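Mar 21, 2022

First full day of spring and I have bread news! The starter is alive. Properly alive, doubling in the jar, smelling like green apples and a bit like nail polish, and I have been grinning at it since breakfast like a new parent.

I should write down how I got here before I forget, because the last two weeks are already going fuzzy. Delphine gave me 60 grams of hers in a jam jar when I left Lindthorpe, wrapped in a dish towel, and I carried it home on my lap on the bus. She keeps hers stiff and feeds it rye. I fed mine plain white flour out of laziness, and it sulked for days. Gray liquid on top, no bubbles, a smell of old socks. I called her and she laughed at me for a while and then told me to throw most of it away, keep a spoonful, and give it rye and warm water twice a day. So that's what I did. Twelve feedings later, look at it go.

The rye is from the mill at Doucet, the coarse one in the brown sack. I love that flour. It's speckled and it feels like sand between your fingers, and when the water hits it the whole kitchen smells like a barn in the best possible way. Need to get another sack before June when they close for repairs.

Baked the first real loaf this afternoon. 600 grams of flour, most of it white, a good handful of the rye, salt, water, and a big scoop of starter. I let it sit out on the counter overnight under a plate, which was maybe an hour too long, and it spread when I tipped it out. I folded it up like a letter and got it into the pot anyway. Lid on, oven as hot as it goes, then lid off for the last 15 minutes. The sound when it came out! I'd read about loaves crackling as they cool and thought people were being poetic. It really does crackle. I stood there with my ear next to it and burned my earlobe a little.

It's flat, I admit. More of a cushion than a ball. But the crust is dark and blistered and the inside is chewy and sour and full of holes, and I ate three slices standing up with butter running down my wrist. Tavion came by for the ladder and stayed for two slices himself (and went home without the ladder, so he'll be back tomorrow, and I suspect he knows it). He says his grandmother in Gresden used to bake every week in a wood oven behind the house, big round loaves that lasted until the next baking, and that toward the end of the week she'd fry the slices in bacon fat. I have been thinking about that bacon fat ever since.

He asked if I would bring a loaf to the supper at Sevano. I said yes before I'd thought about it, so now I have to make one that stands up. Things to try: less water, for a start. Shape it twice, with a rest in between. Put it in the fridge for the night instead of leaving it on the counter. Delphine swears by the fridge, says the cold dough is easier to cut and the flavor gets deeper. She also says to flour the towel with rice flour so it won't stick, and I don't have any, but I bet I could run some rice through the coffee grinder. Might make the coffee interesting.

Other things today. Washed the kitchen curtains. The crocuses by the steps are open, all the purple ones and one lonely white. Wrote to my sister. Meant to do the taxes and did not do the taxes. Rained a little after lunch and then cleared up so nicely that I opened every window in the house and let the bread smell out into the street, and the woman from across the way shouted up to ask what I was making. I'll take her half of the next one.

It's late now and I've just mixed the dough for tomorrow. Less water this time, and I can feel the difference already, it holds together in my hands and doesn't ooze off the edge of the bowl. I did four folds, half an hour apart, reading on the kitchen stool in between and losing track of which fold I was on. Into the fridge it goes. The jar is fed and back on its shelf with a rubber band around it to mark the level, and I know I'll check it once more before I go up.
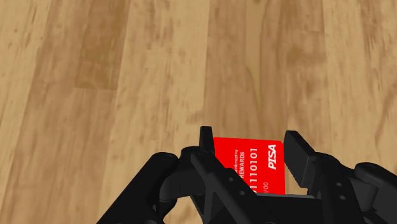

If it's past the rubber band by morning I'm making pancakes with the extra, Delphine's way, with a grated apple in the batter and plenty of butter in the pan.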